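Likico wrist camera kit, reviewed after a month on a home-built arm

I bought the Likico kit in February for the laundry robot I'm building in my living room. The arm is my own design, driven by a Tikum controller, and the job is simple to state: get clothes on and off a drying rack. The kit is a small camera, a bracket, a cable and a pair of rubber-faced fingers.

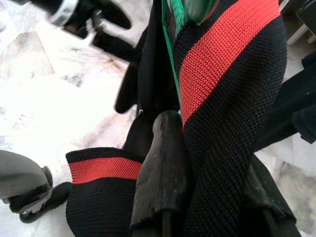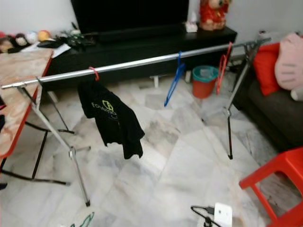 Mounting took an evening. The bracket holes matched my wrist plate, but the screws were too short and I used my own. Focus up close is the best thing about this camera. On black knit with a red stripe I can pick out single loops, and black fabric is where my old camera gave me nothing. Chrome rods are harder — mine throws glare, and I had to lower the exposure. Plastic hangers in red or blue are easy for it to find.

The fingers are fair. They grip knits well and thin T-shirts less well, and the rubber marks quickly. Spares come in packs of 4.

The cable is the weak point. It is stiff and pulls at the wrist past 180 degrees. I swapped it for a softer one from Kerr and the problem went away.

Good value if you can do your own wiring. The manual won't help you much.

Ibsa Dinsa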